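From: Thư Kim
To: deton-film list
Date: Apr 20, 2026
Subject: Re: Re: Trosell reissue – is the long cut worth it?

Saeed Kiani wrote:
> I've only ever seen the short version of The Trosell Line, on a tape
> that was missing its last reel, and I remember it as a decent heist
> picture with a dull middle. Now the Eltinon people are bringing out
> the long cut and I can't decide. Is the extra footage any good, or is
> it just more driving? Also, does anybody know if the sequel is going
> to be in the box? I kind of love the sequel and I know that's a
> minority position here.
>
> Saeed

Saeed, yes! Get it! I watched the long cut Saturday night, meaning to do the first half and go to bed, and I was up until almost two.

There is more driving, I won't lie to you. But most of the 11 minutes they put back are in that middle you found dull, and they change what it's about. In the short version Chu gets out of the van at the border, and the next time we see her she's already decided to sell out her brother. It always felt like a page fell out of the script. Well, a page did fall out. There's now a long scene in a truck stop where she sits across from the insurance man and lets him talk himself into the deal, and she has maybe four lines in it. It's the best acting in the whole movie and it sat in a can all this time!

The other big restoration is the card game. I'd read about it in the old program notes and figured it was oversold. It isn't. They let it play almost in real time, with no music, and you can hear the rain on the roof get louder as the pot goes up. When the brother folds, the camera stays on his hands (I rewound that bit twice).
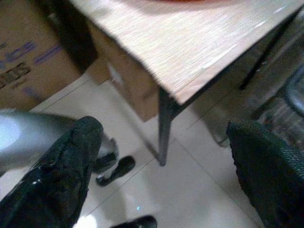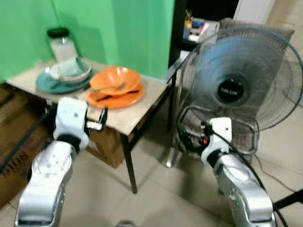

The table and floor in both, bowls and spoon in the second one.

Now the picture quality. The restored scenes come from a different source and you'll notice – the blacks go a bit brown and there's a scratch down the right side for most of the truck stop. I stopped caring after a minute. The rest looks terrific, much better than the disc I've been lending out for years. Night scenes that used to be soup now have people in them.

Sound is the original mono and it's clean. There's a remixed track too, which I tried for one car chase and turned off. The engines seemed to be coming from my kitchen.

As for the sequel: it's in there, second disc, and you are not as alone as you think. I'll go to bat for the first 80 minutes of Trosell Returns any day. The train yard sequence is as good as anything in the original, and it's a lot funnier than people remember. I do think it falls apart once they get to the island, and the new villain is mostly a hat. But the two together make a great double bill, 185 minutes if you skip the credits in between, and I'd love to do that for our August night if the group is up for it.

The booklet is decent. One good essay on the stunt crew, one that mostly retells the plot. My copy is number 547, so they haven't all gone, at least as of when I ordered.

One question back to you: does your tape have the version of the opening with the narrator? The long cut drops it and goes straight to the bank, and I think it's a better start, but I miss that gravelly voice a little. If you still have the tape, could you bring it along in August? I'd like to run the two openings back to back.

Thư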